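Brurkeck has settled the matter of the garbage bags, at least until October. After a meeting that ran well past the supper hour, the town council voted to keep the black ones legal, drop the plan for see-through ones, and never again let an item marked "minor housekeeping" onto the agenda without reading it first.

The plan had looked harmless enough. Households would switch to clear bags so that collection crews could spot glass and batteries before the truck did. Noltine, the firm that hauls the town's trash, was in favor. Most of the people who fill the bags were not.

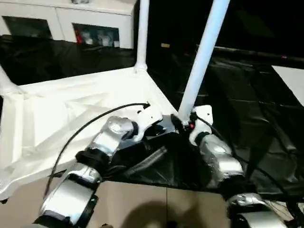
*Last updated: 06/12/2018*

Objections came in early and kept coming. One resident of Frei Street wrote that what he eats is between him and his doctor, and that he'd prefer to leave the man on the truck out of it. Another asked whether the town would be supplying curtains for the cans. A third letter, unsigned, simply listed the brands of wine the writer believed her neighbors were drinking and suggested the council think hard about what it was starting.

Councilman Mathias Hollenstein, who brought the plan forward, told the room that privacy worries were overblown. "I've looked at a lot of trash for this job," he said. "It's boring. Yours is boring too." This was meant to be reassuring and went over badly.

He had better luck with the money. Noltine charges the town extra for every load it has to turn away at the sorting yard, and last year it turned away 42. Hollenstein said clear bags would cut that number, though he declined to say by how much, and when pressed said he would have to get back to people.

Waltraud Ortner, who has sold bags by the roll at her hardware store on Gritano Square for longer than Hollenstein has been able to vote, used her turn at the microphone to raise a practical point. She had a storeroom full of black bags. She'd ordered them in good faith, before anyone mentioned clear ones, and she wanted to know whether the council intended to buy them.

The council did not.

Ortner then asked if any of the members had tried carrying a clear bag of kitchen scraps to the curb in July. There was a long silence of the sort that usually means no. She was thanked for her time, and she kept the microphone for a while after that.

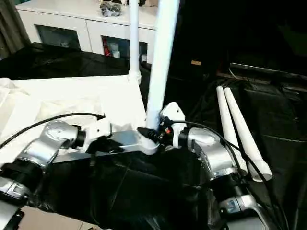
The vote was 4 to 2. Hollenstein voted for his own plan and was joined by one colleague, who said afterward that she had mostly felt sorry for it.

Under the version that passed, black bags stay, and so do the fines for putting glass in them, which have been on the books for years and which the clerk could not recall ever being collected. Noltine will be allowed to leave a sticker on any bag that clinks. The wording of the sticker has been sent back for review after two members found the first draft rude. It read "We heard that."

A Noltine dispatcher, reached by phone, said the company would work with whatever bags the town gave it and asked that people please tie them shut.

The subject returns in October, when Hollenstein plans to propose a trial on a single street. He wouldn't name it, but residents of Frei Street have already written in to say it had better be somebody else's. Ortner's black bags are on sale through the end of the month, and there is a sign in the window that says they're legal.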